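“We need employers to say yes before September”

6/30/20

Sverre Hägglund has run adult evening classes at Tondilo College for 17 years. With classrooms shut since March, he has spent most of the spring on the phone to people who were halfway through a course and did not know if it would count.

“The first question was always about the certificate,” he says. “The second was about money. A lot of our students are paying for themselves, and some had lost their jobs by Easter.”

The college has 700 adults on its books, most of them on part-time courses in bookkeeping, care work and basic maths. Hägglund says the maths groups moved online with fewer problems than he expected. Care work was harder, as students need placement hours and the homes that usually take them closed their doors to visitors.

“I can't sign off hours that haven't been done. We have asked for an extension to November and I think we will get it, but I can't promise that to anyone yet.”
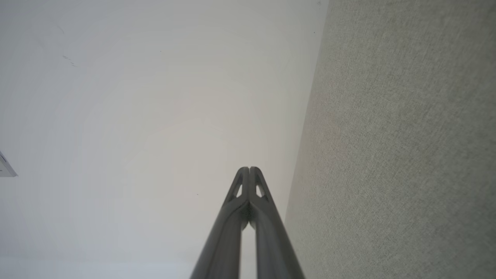

Fees are the other worry. A level 2 course at Tondilo costs up to £1000 for a student who does not qualify for funding, and Hägglund would like the college to let people pay monthly. At present they pay half at the start and half in January.

“If you are on furlough you don't have five hundred pounds to hand over in the first week. You might have sixty a month.”

Teguh Tjoa, who teaches bookkeeping at the Skyrme Road site, agrees. He had a full class in February and expects to lose a few of them over the summer.

“They are good students,” says Tjoa. “One of them has been doing the coursework on her phone. She wants to come back but she has to know the cost first.”

Both men want local firms to release staff for one afternoon a week. Reson, a packaging company on the edge of town, did this last year for its warehouse team. Hägglund has written to it again and is waiting for a reply.

Enrolment opens in August, by phone and online. Hägglund expects smaller groups and more of them, with the evening start moved to half past six so the rooms can be cleaned between classes.

“I'd still like to teach in a room,” he says. “We'll plan for both and see what the rules are.”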